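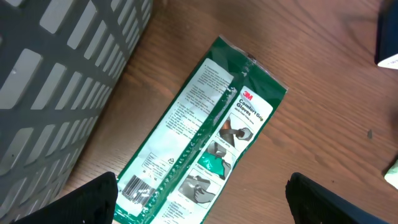 3.2 Packaged work gloves

The second group of items in the household storage study was work gloves, sold flat in sealed plastic film. We chose them because participants in the Vumodstead interviews kept gloves in more places than any other item: kitchen drawers, car doors, tool bags, the shelf over the washing machine. Of the 2,595 stored items recorded across 35 homes, 14 were gloves still in their original package.

Figure 3. Package of 3M Comfort Grip Gloves on a wooden tabletop. The product name is printed below the logo, near the sealed top edge.

Packages of this kind are easy to name when they lie face up. The green film and white panels in Figure 3 stand out against the brown wood, and the small drawings of gloved hands say what is inside even where the captions are too small to read. The crease down the length of the film is a harder matter. It catches the light in streaks, and two of our coders (Swati and Kelmendi) at first marked creased packages as opened. After a meeting in March the rule was changed: a package counts as opened only if a seal is visibly broken.

Participants rarely stored gloves flat. Most stood the package on end or pushed it behind something heavier — a paint can, in several homes — so that only the top strip showed. When asked to put away a new pair, they took longer to settle on a place than they did with tape or batteries, and four of them asked whether they could open it first. We allowed this but coded those trials separately (see Section 4.1).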